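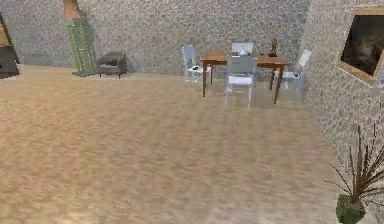
Pebbled stone walls and a green lattice stand.

Ese Balogun keeps most of her children's toys in the loft. There are 17 boxes up there, each with a strip of masking tape on the lid, and at any one time only three of them are downstairs. She has run the house this way since her middle child was a toddler, and she is often asked about it at the school gate, which is how I came to be sitting in her kitchen in Hemer with a cup of tea and a plastic tractor by my foot.

Ese has three children, aged nine, six and two. Before the boxes, she says, everything lived in the front room.

"We had a big wicker trunk and it all went in there. Bricks, dolls, bits of train track, the lot. They would tip it out every morning and then walk off and ask what was for breakfast. I don't think they played with any of it. They just liked tipping it."

The idea came from her neighbour Iqra Soomro, who had been a childminder. Iqra swapped her toys over every couple of weeks and told Ese to try it for a month. Ese waited until the children were at their gran's, sorted the trunk on the landing and put most of it out of sight.

"I expected a row. My eldest is very particular and she knows what she owns. She came home, looked about and said, 'Oh, my farm,' and sat down with the farm. It had been at the bottom of that trunk the whole time."

They didn't get away with it entirely. A knitted rabbit had gone up by mistake and had to be fetched down at half past eight that night by torchlight. Soft toys are now exempt. So are the colouring pencils, the dressing-up things and anything that was given by a grandparent who might call round.

I asked how she decides what goes in a box. She said she had started out trying to be clever, with one building toy, one puzzle and one thing for pretending in each, and had given that up.

"It has to be things that go together, as far as I'm concerned. If the railway is in one box and the little people are in another, you get, 'Where are the people?' all afternoon. So now the railway box has the people in it, and some of the cars, and a tea set, because they have a station café. Don't ask me about the tea set. It doesn't fit and the lid won't shut."

The swap is done in the evening when the children are asleep. Her husband, Naveed Khattak, carries the boxes down the loft ladder, and he is less keen on the system than she is.

"I was told it would save work," he said, passing through with the washing. "It has saved work in the front room."

His own contribution is the jigsaw rule. A puzzle is not allowed back into a box until it has been done once and is known to be complete. He brought this in after finishing a 30-piece lighthouse with his son and finding a hole where the door should have been. The piece was in a wellington. Anything with a piece missing goes on top of the fridge, and if the piece hasn't been found by the next swap the puzzle is thrown out. There were two up there when I visited.

Not everything comes back a success. Ese bought a marble run made by Stoline, second-hand, with great hopes for it, and it has now been down four times.

"The pictures on the box show a tower taller than the child. Ours leans. The marbles come off at the second bend and go under the cooker. Each time I think they'll be old enough for it now, and each time it's me on the floor with a ruler, getting marbles out."

She has no plans to get rid of it. The favourite is a card game called Panevlow, which she had as a girl and which her sister found for her in Hayat, the charity shop by the station. The aim is to get rid of your cards by matching animals to their houses. The rules are missing, and Ese plays by what she remembers. Her sister remembers it differently, and the children have learnt to ask who is dealing before they sit down.

What about birthdays? A party can bring in a lot of new things at once, and I wondered whether they went straight up the ladder. Ese said no. Birthday toys stay down for as long as they are being played with, and after that they join a box.

"You can't give a child something and then put it in the loft. Well, I did once. It was a drum."

Her eldest, who had come in for an apple, said she knew about the drum.

The nine-year-old is the reason things may change soon. She has started asking for boxes by name, and in October she wrote out a list of what was in each and stuck it inside her wardrobe. She got most of them right. Ese has agreed that she can choose one of the three boxes at each swap, provided she helps to pack away the old one. Her brother would like to choose too. His choice would always be the railway.

I asked what she would say to someone looking at a full front room and wondering where to begin.

"Put the tipping things away first. Anything with a hundred bits. Leave the rest until you've had a sit-down. And write on the lids. I didn't write on the lids for the first year and I was opening every one of them, up there in my coat, looking for a cow."

The next swap is due at the end of the week. She wouldn't tell me what was coming down, as the six-year-old was under the table.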